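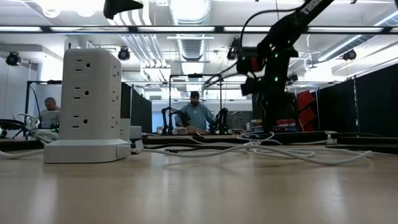
Fig. 1. Power strip and cables, table in a large lab space.

Standby Power in Student Housing: What Are We Paying For When Nothing Is On?
Group report, Intro to Energy Use
Berwyn Prosser, Omolara Etim, Beca Dafis
Instructor: Tegwen Meredith

1. Why we picked this

Everyone in Garnport housing pays a flat energy fee so no one looks at a meter. Beca's old apartment in Pledley had its own meter and she used to unplug everything before going home for break. We wanted to know if that was worth doing. Also we needed a topic by October.

2. Question

How much electricity goes to things that are plugged in but not being used? We call this standby. Some people say phantom load, same thing.

3. What we did

Picked 19 devices from 5 rooms. Borrowed a plug-in meter from Trefor Edwards in the physics lab. Each device got metered overnight, switched off or asleep but still plugged in. Wrote down watt-hours in the morning, divided by hours. Nothing fancy.

Devices were laptop chargers, two TVs, game consoles, a microwave, a printer, speakers, lamps, a coffee maker. Left out fridges becuase they are never really on standby.

Omolara also did a short survey of people on the floor. Do you unplug things, yes/no, and if no, why not.

4. Results

Chargers with nothing attached: close to zero. This suprised us, it's the one everybody gets yelled at for. Lamps, zero. Microwave, low but steady, it's the clock. Printer was worse than both TVs.

Consoles were the big one. In the "instant on" setting one of them used more overnight than all the chargers put together. Same console with the setting turned off dropped to almost nothing. Takes a minute in the menu.

Survey: 9 people said they never unplug anything. Main reason was the outlet is behind the bed or desk. Second was not wanting to reset clocks. 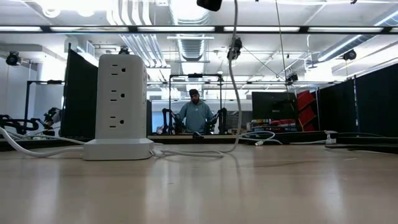 Fig. 2. Tower strip with three outlets on the front and more on the side.

5. Problems

Our meter doesn't read well under one watt, so "zero" means too low to see. One night of data per device, should have been three. Berwyn's speakers got metered with the music still going so that row is thrown out. We can't say anything about other buildings.

6. What we would suggest

Change the console settings first. Switch the printer off at the button. If the outlet is hard to reach, use a strip with a switch and put it where your hand can get to it. Don't bother chasing phone chargers.

Next time we'd like to meter the laundry room too, the card readers are on all night.

Thanks to Trefor for the meter (returned, with the manual).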